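Ticket 2000-124: Label printer drops every label after the fourth
Queue: Shipping desk
Opened by: Bahman Rashti
Assigned to: Kadir Çetinkaya
Status: Closed (reluctantly)

9:10 am, Bahman
The Pado label printer at the shipping desk prints four labels and then stops. The light stays green. The screen says "Ready," which is a bold thing for it to say. Turning it off and on gets me another four. I have 375 labels to print this morning for the Brindeo order, so you can do the math on how many times I would have to reach behind the desk.

9:25 am, Kadir
Thanks, Bahman. Is it the same four every time, or the next four in the batch? Also, which roll is in it?

9:31 am, Bahman
The next four. It remembers where it was, so its memory is fine. It has simply decided that four is a day's work. The roll is the Karakaya stock we switched to in September.

9:40 am, Kadir
First try the usual: open the lid, take the roll out, wipe the sensor window with a dry cloth, put the roll back with the labels feeding from the top. Then hold the feed button until it blinks twice and let go. It will spit out a few blanks while it measures the gap between labels.

10:02 am, Bahman
Done. It spat out blanks with real enthusiasm, the most I've seen from it in weeks. Then it printed four labels and stopped.

10:15 am, Kadir
OK, so not calibration. I remoted into the desk PC. The jobs are leaving Vuteck (our order software, for anyone reading this later) as one batch of 375, and the print queue shows them all as "Sent." Windows thinks it's finished. The printer thinks it's finished. You are the only one in this arrangement who disagrees.

I removed the printer, reinstalled the driver from the Pado disc image on the shared drive, and set it back to default. Please try again.

10:34 am, Bahman
Four.

10:36 am, Bahman
I should add that the driver install changed the paper size to something called "Envelope Monarch," so the four were also sideways. I changed it back.

10:50 am, Kadir
Sorry about the Monarch. Swapped the USB cable for the one from the spare scanner and moved it from the hub to a port on the back of the PC. No change, but leave it there, that hub was due for retirement anyway.

Printed the test page from the printer's own menu, ten copies. All ten came out. So the motor, the head and the sensor are OK with numbers above four, and the problem is in what we're sending it.
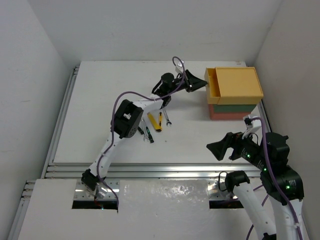
11:20 am, Kadir
Found something. In Vuteck, under Output > Labels > Advanced, there's a box called "Pause after sheet." It's meant for sheet-fed labels, the kind that come four to a page. It was ticked. When it's ticked, Vuteck slips a pause command in after every fourth label and waits for somebody to press Continue in a window. That window was opening behind the main one, on the second monitor, which I'm told was unplugged to make room for a fan.

11:26 am, Bahman
The fan is staying.

11:29 am, Kadir
The fan can stay. I unticked the box and dragged the window back to the screen you have. Please send the batch again, starting from wherever you got to.

11:58 am, Bahman
It's printing. It went past four without so much as a cough. I stood there for the fifth one like a parent at a recital.

1:15 pm, Bahman
All 375 done. One came out blank in the middle but that was a splice in the roll.

1:30 pm, Kadir
Good. For the record: the setting came back on with the last Vuteck update, which resets the Advanced page to factory values -- it did the same to the returns desk, only they print one label at a time and never noticed. I've saved our settings as a profile named SHIPPING. After an update, load that profile before printing anything.

Closing this.

1:34 pm, Bahman
Before you close it, the date on the labels is in the European order now.

1:35 pm, Kadir
Please open a new ticket.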